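Help Forum > Simulation and Control > Demonstrations and Teaching

Running a simulated arm live at an open day: full loop, replay, or both?

Posted by kestrel_lab
Tags: simulation, grasping, demonstration, display

We have an open day at the Samar building in December and I have been given one room, one projector and one desktop machine to show what the manipulation group does. The real arm can't be moved out of its cell, so the plan is to show the simulated version of the same job: a seven-joint arm with a parallel gripper goes down over an upright object, closes, lifts, carries it across and sets it down. The object's position changes a little from one attempt to the next.

Visitors come through in groups from ten in the morning until four. Each group gets a slot that includes somebody talking, so the arm has to do something worth looking at fairly soon after they walk in. Last year a different group ran their software live and it stopped during the second slot. The screen showed a stack trace for most of the morning.

What I have at the moment:

The controller runs in the loop with the physics. I left it going overnight and out of 300 attempts it completed 149. The failures are mostly at the grasp: one finger touches the top of the object on the way down, the object tips, and the arm then closes on nothing and carries on with the rest of the motion as if it had hold of something. A smaller number fail on the way across. After a failure the scene has to be reset by hand. I do this from a terminal in a second window.

Rendering and physics are in one process. When rendering is slow, physics slows down with it. On the projector at full resolution the motion is visibly jerky, and on my own monitor it isn't.

My questions are these. Is it acceptable to play back recorded successful attempts, or does that defeat the purpose of a demonstration? If I run it live, what should I do about the failures? Where should the virtual camera go? I have it set back far enough to see the whole room at present, and a colleague says it looks like a security monitor. Finally, is there anything to be done about the jerkiness short of a better machine?

I can change the controller a little, but I can't retrain anything before the day.

pallet_mover

Just record a video and loop it. No one who comes to an open day can tell the difference, and you can go and have lunch.

We did this at Pearce for a conveyor line and it was fine. Make the video longer than a minute or people notice it repeating. Switch off the screen saver and the automatic updates. Take a spare HDMI cable.

 kestrel_lab: Thanks. I would like to be able to answer "what happens if you move it?" by moving it, and a video won't do that. Noted on the updates.

 pallet_mover: Then have two videos.

Ga-eun Do

I ran a demonstration of this sort for the Zullo group over two open days, first badly and then tolerably. Taking your points in a different order.

Live or replay. Do both, and say which is which. By replay I mean stored joint trajectories and object poses fed back through the same renderer, not a video file. The camera can still be moved, the resolution is whatever the projector wants, and switching to the live controller is a matter of changing where the joint positions come from. We bound this to a single key. The corner of the screen read REPLAY or LIVE in plain text, and the speaker said it aloud as well. If you show replay and let people believe it is live, sooner or later an engineer in the group will ask for the object to be moved and you will be in difficulty.

Start each slot in replay, so that something is already moving when the group walks in. Change to live once the speaker has explained the task. Go back to replay at the end of the slot.

Failures. A rate of 149 in 300 is poor for a display but it isn't a reason to hide the thing. What spoils a display is a failure that leaves the system stuck or makes it look as if it hasn't noticed. Two changes will deal with most of this and neither involves retraining.

First, check the gripper width after closing. If the fingers have closed further than the object's narrowest dimension, less a small margin, there is nothing between them. Stop, open, go back up to the pre-grasp pose and start again. Your arm carrying nothing across the room and solemnly putting it down will get a laugh in the first slot, and by the fourth the speaker will be tired of it.

Second, reset automatically. Test the object's height and tilt after each attempt. If it is over, or off the support, wait two seconds so that people can see what happened, then put the scene back. Don't reset instantly. An instant reset looks like a fault in the display. The reset must come from the program itself, with no terminal involved. Whoever is talking can't also be typing.

I would also look at the approach before blaming the controller. If one finger is catching the top, print the horizontal offset between the gripper centre and the object axis at the moment the descent begins. In our case the offset was nearly constant, and it came from a tool frame defined at the flange instead of between the fingertips, with a slight rotation left over from an older hand. Correcting one transform did more than a month of tuning. It may not be your problem, but it takes ten minutes to check. If the offset is scattered instead of constant, raise the pre-grasp pose and let the arm settle there before it goes down. Descending while the wrist is still rotating into position gives you exactly the tipping you describe.

Do the descent slowly as well. The last part of the approach is what visitors watch, and a slow one is easier to talk over.

Camera. Your colleague is right. A view of the whole room puts the gripper in a very small patch of the projected picture, and people at the back can't tell whether it has closed or not. Bring the camera in until the arm fills most of the height and keep both the fingers and the base in view. You will lose part of the elbow off the top and possibly the lower end of the object. We fretted over that and no visitor raised it. What they need is to see where the fingers are in relation to the object, and to see that the hand belongs to an arm which is fixed to something.

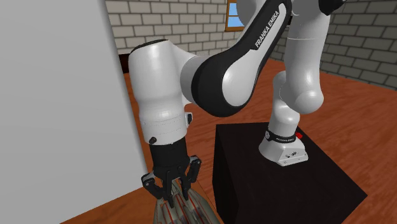

Keep the camera still during an attempt. We had it following the wrist in the first year and the effect on a large screen was unpleasant. If you want a second viewpoint, cut to it between attempts. An inset window costs you a second render pass, and from your description you can't spare one.

Check contrast on the projector and not on your monitor. A black gripper in front of something dark vanishes completely once the room lights are on. Turn the camera a few degrees so that the fingers have something pale behind them, or raise the ambient light in the scene. Leave the wall textures alone unless they flicker. Fine repeating patterns such as brickwork sometimes shimmer at projector resolution, and in that case turn on anisotropic filtering or drop the texture contrast.

Jerkiness. Separate the physics from the rendering. The physics should step at a fixed rate in its own process and write the latest joint angles and object pose to shared memory. The renderer reads whatever is there and draws when it can. If the renderer falls behind you drop pictures but the motion keeps the right speed. When both are in one loop, a slow picture stretches time, and the eye picks that up at once. If you can't split them before the day, run the projector at a lower resolution and turn off soft shadows before you turn off anything else. Hard shadows are cheap and people need some sort of shadow to judge how far the fingers are above the object.

Check too that your contact settings are not tied to the rendering rate. I have seen a grasp that held on one monitor and slipped on another for this reason. It is worth ruling out, given that you ran the overnight test with one display attached and will be showing it on a different one. In fact I would repeat the overnight run with the projector connected, on the actual machine, and compare the two counts before changing anything else.

Practical matters. Log every attempt with its random seed. On our second open day attempt 321 did something odd with the wrist, and with the seed we could run it again the following week and find the joint limit responsible. Without it we would have had an anecdote. Put the demonstration under a supervisor script that restarts it on exit and comes up in replay. Disable the console window so that a crash gives a blank screen for a moment and no text.

For "what happens if you move it?", give the visitor two keys, left and right, each moving the object by a fixed small step and only while the arm is at its rest pose. Clamp the range to what the controller can reach. We left ours unclamped and a boy of nine had the object through the wall within a minute.

 kestrel_lab: Very useful, thank you. I checked the tool frame this afternoon. The offset at the start of the descent is constant to within the noise and always towards the same finger, so I suspect you are right about the transform. The frame was copied from a configuration file for the old hand.

 Ga-eun Do: Check the rotation as well as the translation. The hand is often mounted at 45 degrees to the flange and it is easy to apply that twice.

 kestrel_lab: Applied twice. Running overnight again now with the projector attached.

r_osk

Agree with most of the above. Two additions.

If the speaker isn't from your group, write down what the arm does at each stage on one side of paper and leave it by the keyboard. At the Tisten open day our speaker told several groups that the simulated arm was a live camera feed of the one next door. It was partly our doing — the label on screen said only LIVE. I would write LIVE SIMULATION.

Regarding the wait before reset, two seconds was too short for us with a talking presenter. We used five and put it on a configurable value. Your speaker will want to change it after the first slot, so don't compile it in.

I don't agree about the supervisor coming back up in replay every time. If you crash in the middle of the live section the speaker then has to notice the label has changed. We saved the mode to disk and restored it.

 Ga-eun Do: That works provided live mode wasn't what caused the crash. We restored the mode once and fell back to replay if it exited again inside a minute.

 r_osk: Yes, that is better.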